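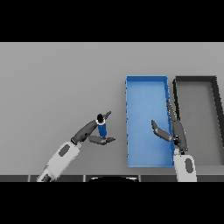 Will the new packing stations mean fewer jobs at Cudholm?
Everyone on the packing floor keeps their place. The hours spent moving small containers from bench to tray will go to checking, mixing and training instead.

Cudholm, which fills and packs cleaning supplies for repair shops and small workshops, will start up its first two-armed robot stations in April. The stations were planned with Debnath, an automation firm that has spent the past year rehearsing the job in simulation: an arm picks up a small container with a cap on top, carries it over the bench and sets it down in a tray.

Three stations are going in at the end of the packing hall, next to the filling line. Each shift at Cudholm sends out 2000 containers, and until now every one of them has been lifted and placed by hand, often by the same few people.

"I've packed for a long time and I'm good at it, but my wrists know all about it by two in the afternoon," said Kumudini Marikar, who leads the early shift. "We got to sit down with the Debnath people and show them how we do it – which way we turn a container, how we keep from knocking the one beside it. They took notes on everything! I'm really looking forward to seeing it run."

Twenty packers took part in those sessions, and a good deal of what they said ended up in the plan. The stations stand lower than first drawn so that people can see over them, and the stop button can be reached from either side. The packers also asked for the trays to stay the same size as the ones already in use, and they will.

Debnath's software, called Clalus, lets the team try a new layout on screen before anything is moved on the floor. Trays can be shifted, arms can be given different reaches, and a bad idea costs an afternoon at most.

"We had one layout we loved, and Kumudini's crew took it apart in five minutes," said Mizanur Talukder, project lead at Debnath. "They were right. The trays were in the wrong order for the person who has to take them away."

Each station will have an operator from the current crew. Training takes 5 days, is paid at the normal rate and is open to all packers, including those on the night shift. Operators move up one pay step when they finish. Nimal Kodikara, who runs the hall, has already signed up for the first group himself.

Rush orders and odd sizes will still be packed by hand – there are plenty of both – at the benches by the loading door.

Questions about the training can be put to Vichien Khunthong in the Cudholm staff office.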